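Notes on the produce set, part two

12 shares · 3 comments

The first 900 episodes in the Skarnemen set were mostly oranges, and the policy trained on them closed too wide on anything smaller. I asked Bhavana Lobo how she split her own set. Her answer was to fix the object mix before touching the model.

So the November batch is 291 episodes, with 117 on water chestnuts. The skin is rough and matte, and the grip point moves with the tuft. Of those, 67 start with the chestnut next to fruit on the same plate – clutter is where the old policy failed.

Each episode runs from approach to release. I trim idle time at both ends and leave fumbles in, tagged. 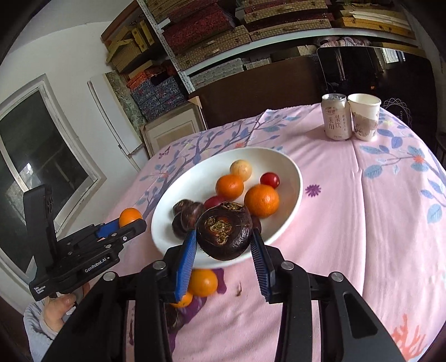 Page last changed: November, 16:40

Blue pads on both grippers, a chestnut in one and a mandarin in the other. Two-handed episodes go in a separate folder, as the Briltwood loader still expects a single stream.

Next is the retrain, same settings as before.

3 comments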